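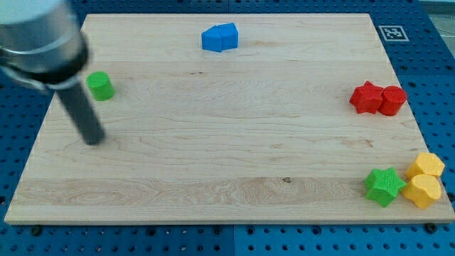 **Cell 2 – check before and after teaching by hand or by remote control**

Filled in by: Weronika Lis
Date: 18 May 2021
Second person: Tarmo Urbonaitė
Task: pushing colored blocks on the wooden board, operator guides the arm, robot records

Marks: OK = checked and good. FIX = must be repaired before next session. NOTE = allowed, please read the comment.

## A. Power and stopping

- [x] Emergency stop on the operator side, pressed and released – OK
- [x] Emergency stop on the door side, pressed and released – OK
- [ ] Enabling switch on the remote handle, middle position – FIX
 *The switch goes to the middle position but one must press quite strongly. After long teaching the hand gets tired and the operator lets go, then the arm stops in the middle of a push. It is safe, but it makes bad recordings. I wrote to Nikola Urbańczyk and asked for the spare handle from the Hevik cell.*
- [x] Arm stops when the remote connection is lost (plug pulled by Tarmo) – OK
- [x] Speed limit in hand guiding mode is active – OK
 *Limit is set to 139 mm per second. Please do not change it without writing it here.*

## B. Table and board

- [x] Bolts of the perforated table tight, checked with the key – OK
- [x] Board does not slide when pushed by hand from each side – OK
- [x] Surface of the board free of splinters – NOTE
 *There is a small dark knot near the lower middle. I passed my finger over it and it is smooth. The seams between the glued strips are also smooth. Check again after the cleaning in November, when the air in the hall becomes dry.*
- [x] Black and white marker beside the board lies flat – NOTE
 *It is printed on paper and the paper can lift. If you fix it again, calibrate the camera again also. Last time this was forgotten and we lost one morning.*
- [x] Cables outside the reach of the arm – OK

## C. Tool

- [x] Black rod fixed in the wrist, no play – OK
- [x] Tip rounded, no sharp edge – OK
- [x] Height of the tip above the wood – OK
 *Lowest allowed height is 8 mm, set in software. Tarmo tried to push the tool lower by hand and the arm refused, as it should.*
- [ ] Label with the tool weight on the holder – FIX
 *The label is missing. The weight in the controller is correct, I compared it with the Vollport data sheet. But a new person can not know this.*

## D. Blocks

- [x] No broken edges, no loose parts – OK
- [x] Blocks stay on the board during teaching – NOTE
 *When the yellow blocks and the green star are together in the corner, the operator wants to separate them with one strong push. Please push slowly and from the outside. A block that falls on the blue table must stay there until the arm is stopped. Do not reach for it.*
- [x] Red star and red cylinder can be separated without pressing them down on the wood – OK

## E. People and behavior

- [x] Only one person holds the remote handle – OK
- [x] Second person stands near an emergency stop – OK
- [x] Blocks are moved by hand only when the arm is stopped – NOTE
 *In one trial Tarmo started to put the blocks back while I still had the handle. We discussed it. From now on the operator says "stopped" loudly and the second person repeats it.*
- [x] Break after 30 minutes of teaching – OK
- [ ] New operator has signed the instruction – FIX
 *Celina Urbańczyk has done the training but the signature is not in the folder. She may watch, but not guide the arm, until it is there.*

## F. After the session

- [x] Arm in parking position, brakes on – OK
- [x] Remote handle back on the hook – OK
- [x] Failed recordings marked as failed, not deleted – OK
 *Recordings interrupted by the switch from section A have the word "handle" in the note field.*

## Result

Cell can be used with a second person present. Teaching alone is not allowed until the enabling switch is changed.

Open points:

1. Enabling switch – Nikola
2. Tool label – Weronika
3. Signature – Celina

Copy to: Tadeusz Wasilewska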